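### 3.2 Sorting practices in the household sample

The second part of the survey asked how people decide that a garment is no longer worn. We sent the form to 3,000 addresses in Padard and the neighbouring district of Clestunero, and 1,233 were returned complete. From these, 155 households agreed to keep a clothing diary during September. The diary followed the layout used in the earlier Ljungberg study, with one change: respondents could give more than one reason for the same garment.

Fit was the reason written most often, followed by fading and by small damage at the seams. T-shirts were a special case. Many respondents kept them long after they stopped wearing them outside, and moved them first to sleepwear, then to housework, and only later to the rag bag. We call this movement "stepping down". It was less common for shirts with a collar, and it was almost absent for trousers.

Printed garments stepped down more slowly than plain ones. Some diaries mention a concert or a holiday connected with the print, but in most cases no explanation was given, and we do not wish to read too much into it. Dark and red garments (Figure 4) were coded in separate colour groups, as fading was reported differently for each.
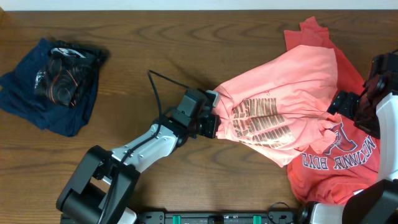 **Figure 4.** Garments from two of the colour groups: navy blue with a printed graphic (left) and red-toned t-shirts (right).

The diaries of 59 households also recorded where the garment went after it left the home. Collection boxes run by Enuvine were named more often than second-hand shops - this was true in both districts, although Padard has more shops. Garments passed to relatives are probably under-reported, as several respondents did not regard this as "getting rid of" clothing. We return to this problem in Section 5.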